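# Automated Washroom Cleaning at the Rojanasak Building: Effects on Cleaning Staff

Waraporn Srithong and Orathai Duangkaew
Work and Technology module, project report
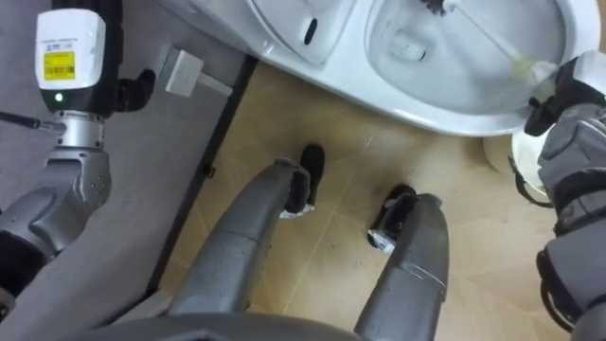

## 1. Background

The cleaning contract at the Rojanasak building in Binville is held by Dredine, which employs 11 cleaners on the site across two shifts. The contract covers 38 toilet cubicles. In March the firm began using a two-legged robot on the evening shift for part of the washroom work. The robot was supplied and set up by Vorkance, whose technician attended for the first two weeks and has since been available by telephone.

We were asked to report on how the cleaners' work changed. Cleaning quality was outside our terms and is only mentioned where staff raised it.

## 2. Method

We interviewed nine cleaners and both shift supervisors. Interviews took place in the staff room before the evening shift and were written up from notes. We also sat in on evening shifts and kept a log of who did which task. The cleaners saw our notes on their own interviews and could correct them. Three did so.

The log has gaps. We did not enter cubicles during cleaning, so short tasks done by hand after the robot had left may be missing.

## 3. Division of tasks

Before March one cleaner did a whole washroom from start to finish. The work is now split as follows.

| Task | Before | Now |
|---|---|---|
| Scrubbing bowls with the brush | Cleaner | Robot |
| Applying cleaning fluid | Cleaner | Cleaner |
| Wiping seats, handles and flush plates | Cleaner | Cleaner |
| Refilling paper and soap | Cleaner | Cleaner |
| Mopping | Cleaner | Cleaner |
| Washing down equipment | Cleaner | Cleaner, with robot added |
| Fault reports | Supervisor | Cleaner on duty |

Scrubbing was the task most often named as unpleasant, and also the one most often linked to back and shoulder pain. Seven of the nine cleaners said they were glad to be rid of it. The other two said that it took little time once you were used to it and that they would have given up mopping first.

The last two rows are new work. Wiping down the arms and feet at the end of a shift takes some 9 minutes by our log. It had not been included in the shift plan, and on most evenings it was done after 10 p.m., when the shift should have ended. The day supervisor has since moved the start of mopping forward to make room for it.

## 4. Pace and order of work

The robot works more slowly than an experienced cleaner. Staff have adjusted by applying fluid to a full row of cubicles first, then doing sinks and mirrors while the row is scrubbed. Mopping has to wait until the robot has left the room, as the floor must be dry where it walks.

Several cleaners said that this waiting was the main change to their evening. One described it as "working around a colleague you can't ask to hurry up". Those on the upper floors, where washrooms are close together, could go next door in the meantime. On the ground floor there is only one washroom and the time was usually lost.

## 5. Skills and responsibility

Training consisted of one session of an hour, covering starting, stopping and the fault sheet. Evening staff attended. Day staff did not, although they cover evening absences. In two such cases the robot was left switched off for the whole shift and the bowls were scrubbed by hand.

Filling in the fault sheet carries no extra pay. The sheet is printed in English only, and four cleaners told us they pass it to a colleague to complete.

No posts have been cut. The evening supervisor said that hours would be reviewed when the contract is renewed, and most of the people we interviewed had heard this already.

## 6. Recommendations

1. Put the end-of-shift wash-down into the shift plan.
2. Train day staff who cover evenings.
3. Issue the fault sheet in Thai as well as English.
4. Leave the ground floor to manual cleaning until the waiting time can be used.
5. Tell staff in writing when the review of hours will take place and who will be consulted.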